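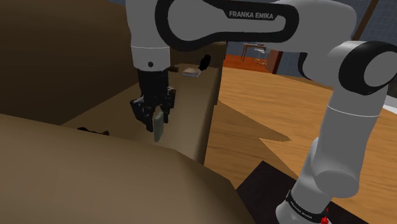
Lelldale, Oct 27, 2024 – Lernex has released results from its July comparison of grippers and camera positions in simulation. Each setup ran 1,000 pick-and-place trials in a furnished room with a Franka Emika arm.

"The wrist view showed us grip problems sooner," said project lead Nyokabi Okoth.

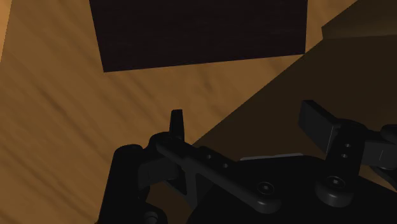
Gripper linkage and finger pad over a wood surface, rendered in simulation.

Lernex logged 239 dropped blocks – most of them with the older Kokik controller.

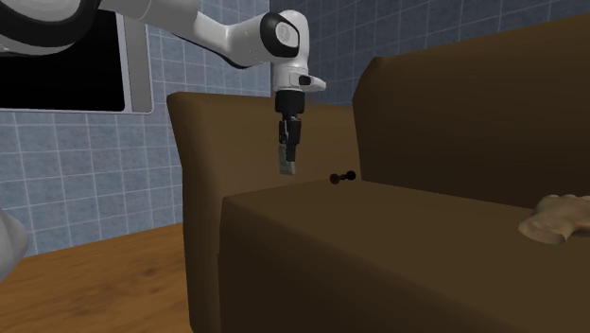
Will the trial data be shared?
Lernex plans to post the logs and scene files on its website.

Press contact: Musyoka Minja, Lernex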